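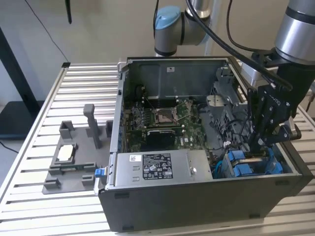 Notebook, March, started 9.40 am

Office PCs for Trerkolent, refurb batch. Working out what to charge for wiping and regrading. Plodireck pays 192 for a pallet of mixed towers, collected. Nogueira offered 200 but wants the drives shredded, and we'd lose half a day on that.

Drive wipes finished overnight on the first shelf. Log is in the blue folder, serials copied by hand as the label printer is out of ribbon.

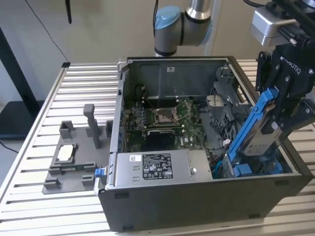

Jerko wrote back that the grading sheet is too strict on scratches and schools don't mind them. Fair. Changed grade B to allow marks on the side panels.

Memory goes in the antistatic trays, sorted by size.

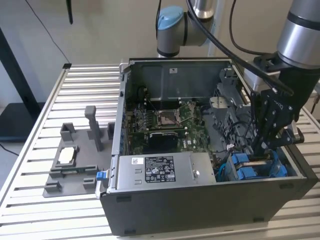
Tower on its side, socket empty.

Scrap board weight is still to be agreed. Last invoice came to 976 and they paid 600 of it, so chase the rest before sending more.

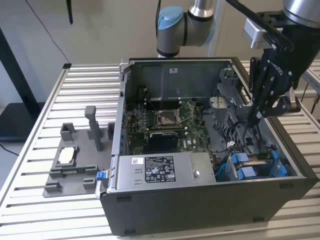

If they haven't paid by the end of the month, boards stay on our shelf. Need more thermal paste and a new ribbon.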